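Oiling a wooden desk: how long between coats?

Luker
Joined: December
Posts: 44

Hello everybody. I am refinishing a desk with a light top and I have a question about oil. I sanded it with 60 grit and after with 100, and I put on the first coat last night. The can says to wait 10 hours. My neighbor told me this is far too short and I should wait two days. Who is right?
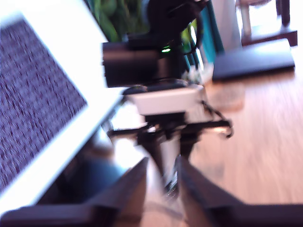
I should add that my apartment is cold in the evening, and I cannot open the window for long because of the street. The oil is a normal linseed one from the hardware store. I don't want a shiny desk, I only want that coffee does not leave rings.

Gavalas
Your neighbor is right. The number on the can is for a warm room. Touch the top with a clean finger. If it feels sticky, wait more. Also, 100 is too rough for a desk where you write by hand. I would go finer before the second coat.

Drerkonus
I don't agree with Gavalas about the sanding. If you sand very fine, the oil stays on top and does not go in. I stopped at 100 on my kitchen table and I am happy with it.
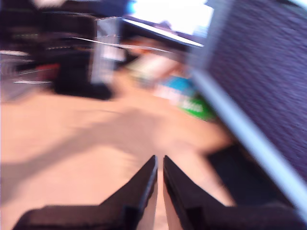 About the waiting I agree, two days is better. Please wipe off all the extra oil after a quarter of an hour. Most people with a sticky table did not wipe enough. And lay the rags flat outside to dry, don't leave them in a ball, they can catch fire by themselves.

Gavalas
A kitchen table is not a desk. Try to write on thin paper on it and you will feel every scratch.

Drerkonus
I write my shopping list there every week and the pen does not complain.

Endotitz
For coffee rings, oil alone will not be enough. I use a thin layer of hard wax over it. For small things that would scratch, I put a piece of felt under.

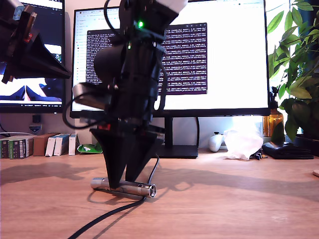

Metal cylinder lying on the wooden desk

Luker
Thank you all. I will wait two days, then try finer paper on the underside first and compare. Endotitz, does the wax go on with a cloth or with a brush?

Endotitz
Cloth, very little at a time.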